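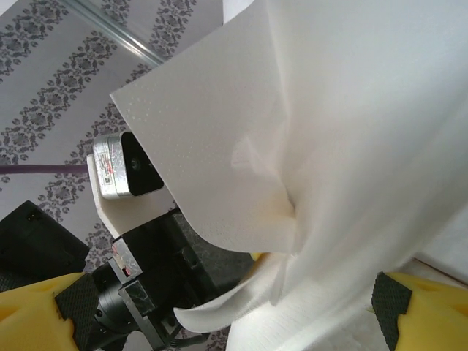

According to Nizar Mahasneh, the cloth-handling task was put on the course because rigid blocks had stopped separating good teams from careful ones, and paper toweling was the cheapest soft material that could be replaced after every run. The remark appears in the preface to the course handbook and is usually cited as the origin of the Skimdale Soft Materials Project.

The Skimdale Soft Materials Project is a student project course in robot manipulation taught at the Skimdale Technical Institute. Students work in teams on two-arm handling of thin, flexible sheets, chiefly paper towel. The course runs for one semester and ends with an assessed trial in November. It is known among students as "Sheets."

Background

Robot courses at the institute previously centered on pick-and-place work with wooden blocks and plastic bottles. These objects keep their shape when gripped, and a program that knows the position of one corner can calculate the rest. A sheet of paper towel has no fixed shape once it is lifted. Its outline changes with the grip point, the speed of the arm and the movement of air in the room.

A proposal for a separate course was approved on July 5, 2021. The first group of 19 students enrolled later that year. Teaching was moved to the Plestdale building after the first term, where the benches are wider and the ventilation can be switched off by zone.

Equipment

Each station has two arms facing a shared work area. The arms carry two-finger grippers with printed yellow fingers and black textured pads. A small camera is fitted near the wrist, held by a printed bracket. Fingers are reprinted by the students when worn, and the drawing files are kept under version control with the rest of the course material.

The pads receive more attention in the handbook than any other part. A smooth pad lets a single ply slide out under light force. A coarse pad holds the ply but tends to tear it at the embossing when the arms pull apart. The standard pad is a crosshatched pattern, adopted after a comparison made by students in the second year of the course. Teams may submit their own pattern, provided that the outer dimensions of the finger are unchanged.

Control software is a teaching package named Keskin. It records joint positions, gripper opening and camera images at a common rate and stores each run as a single episode. Keskin was written at the institute and has no graphical editor. Students trim and label episodes from the command line.

Coursework

The semester is divided into three blocks. In the first, students operate the arms by hand and record demonstrations. The tasks are lifting a sheet by one corner, passing it from one arm to the other, and laying it flat. The second block covers the cleaning of recorded data and the training of a control policy. The third is reserved for tests and repairs.

A recurring difficulty is occlusion. When a sheet is held up between the arms it can cover most of the view from a wrist camera, including the opposite gripper. Early teams discarded such episodes. Current practice is to keep them if the task was completed, on the grounds that a policy trained only on clear views fails when the sheet swings across the lens. The handbook asks teams to state in their report which rule they followed.

By the end of its third year the course archive held 2,786 episodes, of which 377 were marked as failed. Failed episodes are retained in a separate folder and are used in the lecture on error recovery.

Assessment

The final trial consists of 7 attempts at a handover followed by a fold in half. Points are given for a completed handover, for edge alignment and for an untorn sheet. No points are given for speed, although an attempt is stopped at the time limit. The written report counts for half of the grade.

A shared trial with students from Sirnport was added in the fourth year. Both groups use the same brand of towel, bought in one order and divided by carton, after differences in ply thickness led to a disputed result.

See also

Deformable object manipulation
Learning from demonstration
Keskin (software)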